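Home | Issues | Authors | Submit | Contact

Filed under: Household Studies / Storage and Handling

4.2 Trays as intermediate surfaces

The second part of the Vudasdale survey dealt with small shallow trays and their place in the daily clearing of tables. Earlier work on domestic storage has concentrated on fixed furniture - cupboards, drawer units, shelving - and has treated the tray as a means of carrying. Our records suggest that it spends most of its time at rest. Of the 67 households that kept a log, 20 reported that their most used tray had not been lifted with anything on it during the recording period.

Respondents were asked to note what was set down on the tray, how long it stayed there and where it went next. The logs yielded 947 entries after duplicates were removed. Entries were coded by type of item (drink container, cutlery, paper, other) and by destination (bin, sink, drawer, left in place). Where a respondent gave two destinations, the first was used. Coding followed the scheme set out by the Allum group, with one change: drinks cans were separated from bottles, as the two were handled differently in the pilot at Zernside.

Figure 3 shows a typical arrangement of the kind coded as "tray clear, can beside". The tray has a low rim and rounded corners, and stands close to a wooden cabinet or drawer front with a black bar handle. The can lies on its side and is not on the tray. 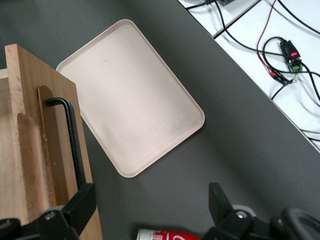

Figure 3. Empty tray near a wooden cabinet or drawer front, with a drinks can on its side.

Distance between tray and drawer was the strongest single predictor of where an item ended up. When the tray stood within a hand's width of the drawer front, small items were more often put away on the same day. The effect was weaker for drink containers, which were seldom stored in drawers at all and were usually left on the table until the evening. Rim height had no clear effect, although respondents with low-rimmed trays complained more often of cans rolling off.

Tray colour was recorded but not analysed. Several respondents remarked that pale trays showed marks sooner and were wiped more often. This may matter for later work, as wiping requires the tray to be cleared first. The Lu checklist, which we used for surface condition, does not distinguish between a mark and a loose speck, and we recommend that the two be scored separately.

A limit of the method is that the logs depend on the respondent noticing the item. Things left on the table next to the tray were probably under-reported, particularly in December, when tables were more crowded.

Contact the editors | Copyright Zernside Papers | Back to top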